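# Custom molds or domes for a first pair of hearing aids?

**Milan Wouters**

Hi all, long-time reader, first post. I'm 58, I have a mild-to-moderate loss in both ears (worse on the left, years of bandsaw) and I finally went and got fitted in February. My audiologist put me in a behind-the-ear pair with the little rubber domes, and for the most part I like them. Birds! I'd forgotten birds.

My trouble is with the domes. The left one creeps out when I chew, and then it starts to whistle, and then my wife looks at me. I've tried the next size up and it stayed put but my ear was sore by about lunchtime. The clinic says they can take impressions and make custom molds for me, but that's another 400 dollars for the pair and insurance won't touch it. I have 15 days left on my trial period, so I'd like to make up my mind before then.

So: did molds fix the creeping for you? Do they make your own voice sound like you're talking into a bucket? And is there anything cheaper I should try first? I wear glasses too, if that matters.

---

**Ingrid Quintanilla**

Milan, I've worn aids for 19 years and I've been back and forth on this more than once, so here's my long answer (sorry in advance).

First, the chewing thing is really common. Your ear canal changes shape when your jaw moves, and in some people it changes a lot. Sit in front of a mirror, put a finger lightly in the left ear and open and close your mouth. If you can feel it squeeze, a dome is always going to have a hard time in there. My right ear does this and my left hardly moves at all, so I wear one mold and one dome. My audiologist was perfectly happy to do it that way, and I only paid for the one. Ask about that! It would cut your bill in half.

On the bucket voice – yes, a bit, for me. It depends on how much the mold closes off the ear. With a milder loss in the low pitches they can put a bigger vent in it, which lets your own voice out and helps a lot. I noticed mine for two or three weeks and then one day I didn't. If it's still bothering you after that, go back and have them adjust it. Don't just put up with it in silence and leave the things in a drawer.

Before you spend anything, I'd go through these:

- Ask whether your domes are open or closed. There are also double-flanged ones that grip better without being bigger around. The clinic should have a handful in a jar somewhere and will usually let you walk off with a few.
- Ask for a retention tail, sometimes called a sport lock. It's a thin bit of plastic that curls into the bowl of your ear and stops the dome from backing out. Mine cost nothing. You trim it with nail scissors, a little at a time.
- Get the wire length checked. If it's too short, it tugs the dome outward every time you smile, and glasses can make it worse by pushing the aid up off the top of your ear. Put your glasses on first and the aids second. Take them off in the other order, with two hands, straight forward.
- Find one spot for all the small stuff. Domes, wax filters, brush, the tail trimmings if you're like me. I lost so many domes to the bedroom carpet before I started using a divided tray, the kind people buy for their sock drawer.

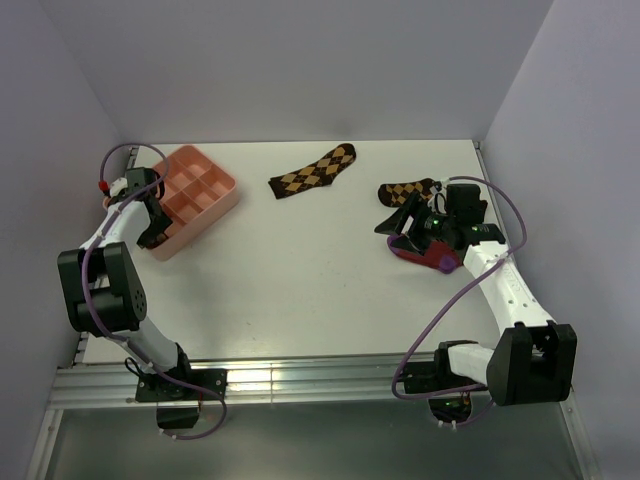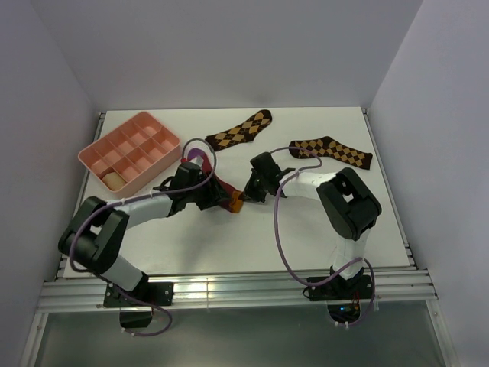

- Have your ears looked at for wax. A plug of wax will make any aid whistle, mold or no mold, and it takes them a minute to check. Please don't go digging yourself.

If you've done all that and it still creeps, get the mold. And ask them in writing what happens to your trial if the molds come back late. Mine took 13 days.

---

**Teun Timmermans**

Molds all the way. Had domes for a month, hated them, got molds, never looked back. Soft silicone, not the hard ones. They do get sweaty in summer so wipe them at night.

---

**Bart Visser**

Agree with most of what Ingrid says but I'd be careful about going up a dome size if it's already hurting. I kept at it for weeks thinking my ear would toughen up, and I ended up with a raw spot and had to leave that aid out until it healed, so there went most of my trial. If it's sore, go back to the old size and call the clinic.

Also ask if they'll extend the trial while you wait for molds. Mine said no on the phone and yes when I turned up in person with the aids in my hand. And if the first mold doesn't fit, the remake should be free, but check how long you have to ask for it.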